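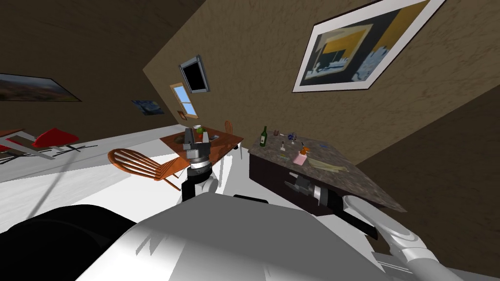 Tracing and fixing a noisy bed frame

July
By Bláthnaid Lenihan

A bed frame makes noise at its joints. Two surfaces that should be clamped together move against each other under load, and the contact sticks and releases. Wood on wood gives a creak, metal on metal a tick or a squeal, and a loose slat in a plastic cap gives a dull knock when the sleeper turns over. The sound tells you what to look for before any tools come out.

Finding the joint

Take the mattress off and lean it against a wall. Push down on it in several places while it stands there. If the noise comes from the mattress, stop. A worn spring unit can't be repaired at home, and tightening the frame will do nothing for it.

With the mattress off, work on the bare frame. Put one hand on a corner post and rock it toward the headboard, then sideways. Keep your other hand flat on the joint between the side rail and the post. Movement too small to see can usually be felt. Go around all the corners, then the center support, then press each slat individually at both ends and in the middle. Mark every noisy point with masking tape. Noise travels along a hollow steel rail and can seem to come from the wrong end, so go by the hand and treat the ear as a rough guide.

A second person lying on the floor with a flashlight helps with the center leg. Center legs are often set too short and hang clear of the floor until somebody gets into bed, at which point they strike it. Turn the foot out until it just touches with the slats loaded.

Tightening

Most flat-pack frames use barrel nuts and hex bolts. Use a full-length hex key or a driver bit. The short key supplied in the hardware bag rounds the socket after a few uses. Snug all the bolts at one corner before fully tightening any of them, otherwise the first bolt pulls the rail out of square and the last one never seats.

If a bolt turns without getting tighter, the barrel nut is either misaligned or stripped. Back the bolt out and turn the slot on the barrel nut until it lines up with the bolt hole, then try again. A stripped nut has to be replaced. Take the old one to the store and match both diameter and thread.

Add a split washer under each bolt head if there's room for it. In solid wood, use a flat washer beneath the split washer so the edge doesn't chew into the rail. Check the bolts again after 7 nights, and again when the heating comes on in the fall. Wood rails shrink across the grain in dry indoor air, and a joint that was tight in July can be loose by November.

Wood joints

For a creak that survives tightening, open the joint and treat the contact faces. Paraffin wax works. So does a plain white candle. Rub it on both faces until they feel slick and reassemble. Don't use cooking oil, which goes gummy, or a penetrating spray, which soaks into bare wood and stains bedding.

Worn screw holes in softwood can be packed with glued hardwood dowel, left overnight, trimmed flush and drilled again. Matchsticks are a common substitute and hold for a while in a lightly loaded hole. They're not suitable for a side rail bracket.

Metal frames

Clean the bracket hooks with a dry cloth and 40 grit paper only if there is rust to remove. Otherwise leave the coating alone. Put a thin strip of felt or nylon tape between the hook and the slot. Rivets that rotate can't be tightened without special tools, but a drop of thread-locking compound around the head will often quiet one for a season.

Slats

Slats knock when they're narrower than their holders. Line each holder with a strip of self-adhesive felt. Where slats sit directly on a ledge, run a continuous strip of felt or cork along the ledge and screw down the end slats so the row can't creep. Replace any slat with a crack along its length. Wood glue and a clamp will close the crack, but the repaired slat flexes differently from its neighbors and tends to start a new noise.

The floor

Once the frame is quiet by itself, check the feet. Rubber cups stop a frame from walking across a hard floor. On carpet, a thin plywood square under each foot spreads the load.

Put the mattress back and test it at night with the other appliances off.

We use cookies to remember your preferences and measure traffic. By continuing to browse you accept our cookie policy.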